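Village news | Food & Drink

Trelleck noodle night is back, and this time there's a proper kitchen

I'll admit I've been waiting for this one. After a summer with nothing on but the quiz, the noodle night returns to the hall in Trelleck this October, and I popped in the other evening to find out what's changed. Quite a lot, as it happens!

The big news is the kitchen. Anyone who came last winter will remember the queue, which went out of the door, past the coats and most of the way to the bins, all because there were two gas rings and one very tired extractor fan. The old rings have gone. In their place is a four-burner range from Eklund, bought with the money from the spring plant sale and a grant that took ages to come through, and it means four pans on the go at once. I had a bowl of the ginger broth and it came out properly steaming, which I can't say for the one I had in February.

Tickets are £4 for a small bowl and a drink, same as before, and you pay a bit more if you want a large one or dumplings on the side. The dumplings are new. They come from Turorier, the little shop by the bus stop that used to do mostly cheese and olives and now seems to do a bit of everything (their chilli oil is lovely, but go easy with it). They sell out fast, so if you want them I'd get there early – doors open at 6pm and the first bowls go out at quarter past.

Seating has been sorted too. Last season people ate standing up, or perched on the edge of the stage with a bowl on their knees, and I know of at least one good jumper that didn't survive it. Now it's shared tables with cloths on, and you sit wherever there's a gap. I ended up next to a couple who'd moved here in July and knew not a soul, and by the end of the evening they'd been signed up for the choir and promised a bag of windfall apples.
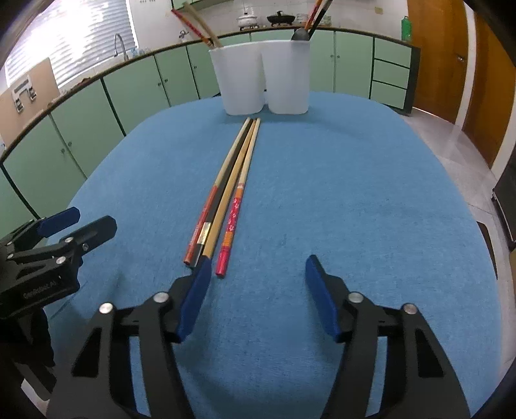

Vidusus, commenting on our page last week, wasn't quite so cheerful about it all: lovely food, but the hall is freezing once the door's been open for an hour, and could we please have a vegan broth that isn't just the ordinary one with the chicken left out? I passed that on. The answer to the second part is yes, there's a mushroom and miso one on the menu from the next session, made in its own pan. The answer to the first part was a bit of a shrug and a suggestion of thick socks, though I did hear talk of a curtain for the porch.

Parking is the other grumble that keeps coming up. There are 15 spaces behind the hall and they go quickly, and please don't use the lane by the farm gate, as the tractors need to get through well into the evening at this time of year. The field opposite will be open if it stays dry. If it's been raining, walk or share a lift. The bus is no help to anyone going home, sadly – the last one leaves before pudding.

And yes, there is pudding now. It's rice pudding with plum jam, so it doesn't go with anything else on the menu, but I had seconds and I'd do it again.

Over the whole of last season the noodle nights served 277 bowls, and the plan is to beat that before Christmas. Any money left after the food's been paid for goes towards the roof over the back room, which still drips on the badminton nets.

Tickets are on sale at Turorier and on the door if there are any left. Bring cash, as the card reader won't work at the far end of the hall, and bring a tub with a lid if you'd like to take leftovers home.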